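I have now watched the first season of Skorent twice, and I'm here to tell you that the slow space show everyone gave up on after the pilot is a joy. Yes, the pilot. I know. It opens with 20 minutes of a man repairing a door, and my husband went to bed before the door was fixed. Stick with it!

The setup: Cowie is a mining station with 900 people on it and exactly one working radio. Captain Ustis (played by Hsiu-ying Pan, who is wonderful and very tired) wants to send a message home. Her engineer, played by Mohcine Hegazy, does not want her to. Most of the season is those two arguing in hallways, and I could have watched another ten hours of it.
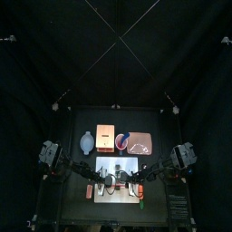
Four in a row on a black tabletop.

What got me was episode four, the dinner episode. Everybody sits down, everybody lies, and the camera never leaves the room. Man-lok Wu plays the station doctor and has maybe six lines, all of them about soup, and by the end I was holding a couch cushion against my face. The music drops out completely - I checked my volume. 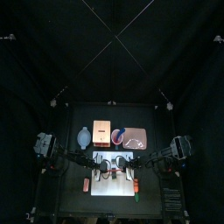
Episode seven is where the budget went, and I have some feelings about it. The storm looks great, the crawl through the vents goes on too long, and the big reveal in the cargo bay is lit so low that I had to close the curtains. I do love a dark set, black fabric on both sides and two thin wires crossing in a big X overhead, but I'd also like to know which character just got shot. On second viewing it was the cook. I was so upset!

The finale sticks the landing for Ustis and sort of forgets the doctor, which I will be complaining about until season two. Still, I'd give it nine doors out of ten. Start it on a night when you're wide awake, and don't look up who Chun-yin Chien plays.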